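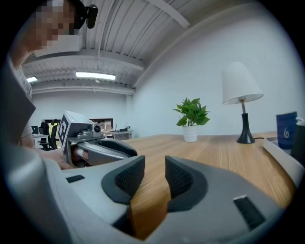 A gray gripper with black finger pads, and a second one held over the wooden table behind it.

Driltton Local Government Watch
Progress report to the Kioko Fund, September 30, 2019

Hello again, and sorry this is landing in your inbox on the very last day it can! The council sat until nearly midnight on the leadership vote and I wanted to get that in before I sent you anything.

So, where are we. When you gave us the grant the plan was pretty simple: I would cover the Driltton council properly, meaning every full session and as many of the smaller meetings as one person can get to, put the voting records up where people can find them, and write it all up in plain words. I've been to all 4 full sessions held in this reporting period. I missed one planning meeting (dentist) and one parks meeting that got moved to a different building without a notice going up. I've written to the clerk about that second one and haven't had an answer yet.

The big story, as you'll have gathered if you read the newsletter, is the split in the majority group. When we last talked it was all grumbling in hallways. Then the group leader announced he'd step down once the budget passed, and things came apart fast. One side wanted his deputy to take over right away. The other side, mostly the members from the Wivis end of town, wanted an open vote inside the group and said they'd sit out the budget if they didn't get one. They got one. The deputy lost it. She then said the rules hadn't been followed, which meant a second vote, and she lost that too, by one.

I'm told relations are "cordial." I sat through last night's session and cordial is a generous word for it, but the new leader is in place and the budget is back on the agenda for the next full session.

What did your money do in all this? Mainly it meant somebody was in the room. The Vesadel paper ran two short pieces on the leadership fight, both after the fact, and both of them (very kindly!) pointed readers to our notes for the details. The piece I wrote on how a group leader gets picked, with the actual standing rules quoted at the bottom, is the most read thing we've ever put up. I had to request the rules in writing, wait three weeks, and then ask again, and what came back was a photocopy of a photocopy. I typed the whole thing out by hand. It's searchable now, and I've already had two council members ask me for the link.

The voting records

This is the part I'm proudest of and also the part that's furthest behind. We said we'd post every recorded vote going back to the last election. Right now 90 votes are up, each with a short line on what was being decided and how each member voted. I'd hoped to be finished. The trouble is that the older minutes only say "carried" and leave it at that, so I have to go back to the audio and listen for the roll call, and the audio from the old chamber is awful. There's a fan, or maybe a heater, running right next to the microphone for most of one winter. I do an hour of it at a time and then go for a walk.

There are 30 votes left to do. My guess is that I can clear them before the next report if the council doesn't have another meltdown. If it does, I'd sooner cover that live and let the old votes wait, and I'd like to know whether you're comfortable with that order of things.

One correction to own up to. I had a member down as voting in favor of the bus lane extension when she had abstained. She emailed me, she was right, and I fixed it the same day and put a note on the page saying so. I've since gone back over every vote from that same meeting and the rest were fine.

Evening talks

We held two of these at the Wivis library, both on how to speak at a public meeting without losing your nerve or your three minutes. The first one drew 20 people, which filled the room. The second was smaller and, to my mind, better, because there was time for everybody to practice. A few of the people who came have since signed up to speak in the chamber, and one of them got a straight answer about the drainage on her street that she'd been chasing since spring. The library would like us back, and has offered the bigger room upstairs if we give them enough notice.

Money

We're a little under on travel and a little over on copying fees. The clerk's office charges by the page, and the leadership rules and the old minutes added up quicker than I'd planned for. I'd like to move what's left in travel across to copying, if you're okay with it. I've attached the sheet with all the receipts. The recorder I bought at the start is still going strong, though the clip broke and is now mostly tape.

Coming up

The budget vote, obviously. The minority group has promised its own version, and I'm planning a side by side of the two so people can see what each would do to bus fares, library hours and the street repair list. I've asked both groups for their figures early. The minority said yes. The majority said they'd get back to me, but they've only had a leader for a day, so I'll give them a week and then start pestering.

There's also talk of moving public comment to the end of the agenda, which would put it well past ten on a busy night. It hasn't been formally proposed yet. I've asked for any draft in writing and will send it on to you if I get one.

Call me any time if you want to go over the receipts or the order of work. Mornings are better than evenings, for the usual reason.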